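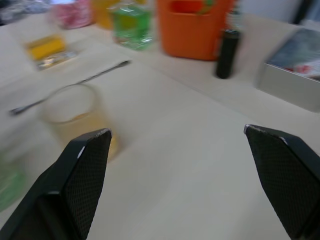 5 min read

Satside Function Centre
Drinks station automation: staff consultation meeting
Minutes, December

Held in the training room, 2.30 pm

Present: Parveen Bepari (chair, operations), Uldis Krūmiņa (bar supervisor), Mayu Sekiguchi (bar staff representative), Baiba Mägi (Flenthorpe, installation and support)
Apologies: Deividas Baranauskienė (payroll and rosters). Written comments received and read out under item 4.
Minutes taken by: Mayu Sekiguchi

1. Minutes of the previous meeting

Accepted with one correction. Item 3 should have said that bar staff would be "consulted before" any roster change, where it said "advised of". Parveen to reissue.

2. Matters arising

Floor mats for the prep area have been ordered. Still waiting on the electrician about the extra circuit behind the service door. Uldis asked for a date and Parveen did not have one.

The name of the system was raised again. Flenthorpe's paperwork calls it Ternska and the signs on the staff noticeboard say "the bar robot". Agreed to use Ternska in rosters and incident forms so that people searching for it later will find it.

3. Trial report

Baiba reported on the trial to date. Ternska is being taught the non-alcoholic list only, 8 drinks in all. Work at present is on handling glasses and on the juice drinks. Open jars, spoons and part-filled glasses are the hard part. A sealed bottle is much easier for it to deal with.

The arms are being run at reduced speed while anyone is in the room. Baiba wants this to stay in place for the whole trial and the meeting agreed.

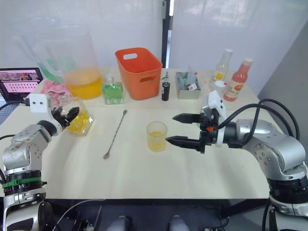
Ternska at the prep table, both arms, juice drinks trial.

Uldis said the table layout in the trial is not how a bar person would set it up. The spoon lies flat on the table and the bottles are along the back, and on a function night there would be ice, garnish and dirty glasses in the same space. He asked whether the system would cope if somebody moved things. Baiba said small changes are fine, large ones are not yet. She asked Uldis to spend a shift with her setting the table up his way and he agreed, provided it is paid time and not taken from his break.

Mayu asked who cleans the grippers. The grip surfaces are textured and staff are worried about syrup and juice getting into them. Baiba said they come off for washing, and Flenthorpe will supply a second pair so one set can be in use while the other dries. Parveen said cleaning must be written into somebody's duties with time set aside for it. It is not to be added to the close-down list as an extra.

Breakages were discussed. Uldis would like a record kept of every broken glass, by Ternska or by staff, on the same sheet. Agreed. Staff will not be written up for breakages that happen while they are working beside the arms.

4. Rosters and hours

Deividas's comments were read out. The main points were:

Casual staff have been asking him whether they should look for other work after the new year. He does not have an answer to give them and would like one in writing.

If Ternska takes over the juice and soft drinks station, one position on the larger functions goes. On current bookings the effect falls mostly on the casuals who do the early set-up, and several of them rely on those hours.

The payroll system has no code for "attending the machine". At the moment people are putting it down as training, and that will not hold up for long.

Parveen said management's position is that no permanent staff member will lose hours. She could not give the same undertaking for casuals beyond the trial. Mayu said this was the question people wanted answered and that she would be reporting back to staff that it had not been. Parveen asked for the minutes to show that she will take it to the general manager before the next meeting. So recorded.

Uldis said the set-up shift is where new people learn the job. They cut fruit, fill jars, find out where things live and get asked to pour a few drinks once the doors open. If that shift goes, he does not know where his next bar staff will come from. Parveen agreed this had not been looked at. Uldis to write a page on how training could work without it.

5. New role

Proposed title is station attendant. The attendant would load and refill the table, watch the arms, deal with guests and stop the system if needed. Baiba said the training takes 4 hours and that she will run it on site.

Mayu said an attendant who can be called over by guests is still doing bar work and should be on the bar rate. Uldis supported this. Parveen said she had pencilled in a loading of $60 a week for attendants on top of the bar rate for the length of the trial. Mayu asked if casuals would get it as well. Parveen said yes, pro rata. Deividas to set up a payroll code.

Any attendant may press the stop button at any time and does not have to explain why on the spot. Baiba asked for a short note afterwards where possible.

6. Budget

Parveen has set aside $3000 for changes to the prep area, covering the circuit, mats and a lower shelf for stock. Jankauskaitė has quoted on the shelf. Uldis asked that the shelf be at a height that suits the people refilling it, and offered to go through the drawings. Quote accepted subject to his okay.

7. Other business

Two staff have said they do not want to be on video while Ternska is being taught. Baiba said the cameras are aimed at the table but hands and sleeves can be picked up. She will bring a consent form. Anyone who would prefer not to sign will be rostered elsewhere with no loss of hours.

The staff fridge is not to be used for trial juices.

Actions

Parveen: reissue corrected minutes; chase electrician; casual hours question to general manager
Uldis: table set-up shift with Baiba; training page; check shelf drawings
Baiba: spare grippers; consent form; attendant training dates
Deividas: payroll code for attendants
Mayu: report back to bar staff; breakage sheet

Meeting closed 3.50 pm. Next meeting to be set once Parveen has heard from the general manager.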